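Home | Club Guide | Parts List | Set-Up | Scoring | Contact

Section 3. Setting Up the Bowl Station

Revised 24 Jan 2020 by Osvaldo Pimentel, Zulon Robotics Club

Read this before you touch the arm. The kit's own booklet says a new team can be running "in minutes." I have watched a lot of new teams and have yet to see it. Plan on a full club meeting, and don't believe any demo you haven't repeated yourself.

3.1 Clear and level the table

1. Wipe the table with a dry cloth.
2. Check that it doesn't rock. If it rocks, fix the legs. Folded paper slides out by the second run.
3. Switch on the lights you'll use for the real attempts and leave them alone after that.

Small specks on a pale table are fine. Teams like to blame them when a run goes badly. I've yet to see the evidence.

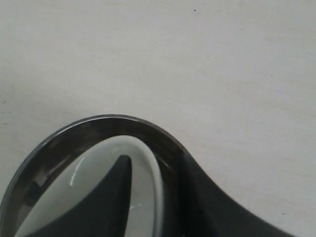

4. Power up the controller and wait for the steady light. A blinking light means it is still loading, whatever the screen says.
5. Start the Cemness control program and load the club profile. The factory profile closes the fingers too hard for tableware.
6. Run the home routine 3 times. If the arm stops in a different place each time, tighten the base clamp and start over.

CAUTION: Keep hands, sleeves and hair away from the arm whenever the power is on. The stop button works, but it doesn't work faster than you can get pinched.

3.2 Place the bowls

7. Put the bowls down on the bare table. No mats, no tape, no pencil marks. A team that needs a pencil mark has taught the arm to find a pencil mark.
8. Nest them for the unstacking task. Press down lightly so the upper one sits straight.
9. Make sure the top bowl is empty before each run.
10. Move the stack to a new spot between runs. Write down where you put it.

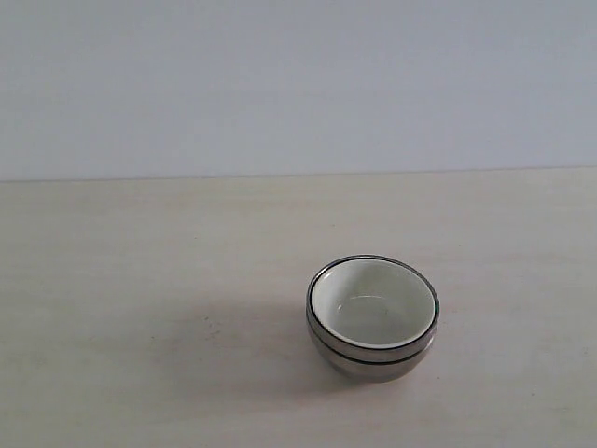
Can we leave the stack in one spot until the program works?

You can for the first hour, while you are checking finger height. After that, runs from a single spot don't count toward your 200, and the judges at the May meet will move the bowls anyway.

3.3 Line up on the rim

11. Switch to the wrist view.
12. Bring the arm in slowly, with the fingers nearly closed. Wide-open fingers tend to bump the far side of the bowl.
13. Stop before contact and look at the picture on the screen. Then decide whether to close.
14. Save the position only if you would be willing to repeat it in front of another team.

NOTE: The confidence number in the corner of the screen is not a grade. Team Thái logged 1483 attempts last season, and the program was just as sure of itself on the drops as on the lifts. Go by your own log. 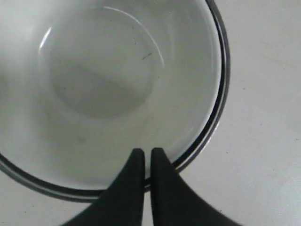

Most failed grabs I've reviewed were lined up badly before the fingers ever moved. The usual excuse is lighting, and I don't buy it unless somebody has tested it. A good starting position has both black fingertips overlapping the near part of the dark rim, with a narrow gap between them. Shiny arcs inside the bowl are reflections, so don't use them as edges when you set your target points. If your version of the program locks onto them, report it on the bug sheet and pick the points by hand.

3.4 Log the run

15. Record every attempt, including the ones you stopped early. A log with no failures in it will be sent back.
16. Write what happened in plain words. "Slipped off rim" is useful. "Almost worked" is not.
17. Save the file to the Watorari folder under your team name before you shut down.
18. Park the arm, then cut the power, in that order.

If step 6 keeps failing after you've tightened the clamp, stop and leave the station off. Form 158 is in the binder by the door.

Zulon Robotics Club | Contact the club | © 2020 | Back to top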